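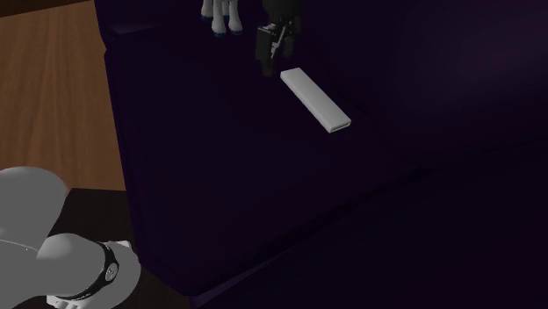

Mostafa Fahmy asked, before I had even finished section one, whether a checklist is needed for a simulation at all, as no one can be hurt by it. My reply was that the same policy goes to the real arm in Koltport after this, and that a mistake in the scene file becomes a mistake in the result. He agreed, with the wish that I keep it short. I have tried.

SIMULATION INSPECTION BEFORE EVALUATION RUN
Project: Stireslow, grasping on soft furniture
Checked by: Ashraf Mansour
Date: December 2021

1. SCENE AND OBJECTS

1.1 Target object loads on the seat and does not fall through. OK
Comment: The target is the light gray bar, lying flat on the dark sofa. Its collision shape was made again in July and I compared it with the visible mesh.

1.2 Distractor object present. OK
Comment: The white animal figurine with blue hooves. Please do not remove it to make the runs faster. The method is tested with it.

1.3 Contrast between gripper and background. COMMENT
The gripper fingers are black and the sofa is almost black. In the view I checked, the right finger is partly lost against the upholstery. The detector can confuse the finger edge with a fold. I ask that we report the dark sofa separately and do not mix it with the light one.

1.4 Friction of the upholstery set in the file. OK

2. ARM AND GRIPPER

2.1 Joint limits the same as on the real arm. OK

2.2 Fingers open at the start of the approach. OK
Comment: There is a gap between the fingers and nothing is held.

2.3 Distance from finger tip to object before closing. COMMENT
The left tip stops close to the upper corner of the bar. From one view I cannot say how many millimeters are left. Read it from the log and not from the picture.

2.4 Self-collision check turned on. NOT OK, corrected
It was off in 2 configuration files, copied from the old Vasiliu setup. I turned it on and loaded the files again.

2.5 Contact force limit active. OK

3. DATA AND METHOD

3.1 Training episodes complete. OK
Comment: 3,321 episodes, all readable.

3.2 Test episodes kept apart from training. OK
Comment: 260 episodes. I compared the seeds and found none in both sets.

3.3 Each condition repeated with different seeds. OK
Comment: 3 seeds. Mostafa would like more, but the machine in Plikville is shared.

3.4 Success rule written down before the run. COMMENT
The rule says "object is lifted." It must also say how high and for how long. Open until the text is changed.

4. RELEASE

Evaluation may start: NO, waiting for 3.4.
Transfer to the real arm: NOT PART OF THIS CHECK. Use the form for the cell, and test the emergency stop again.

Reply from Mostafa Fahmy: I will write the new text for 3.4 and send it to you. For 1.3 I agree, two tables.

We use cookies to remember your settings and to count visits. Accept all | Only necessary | Read more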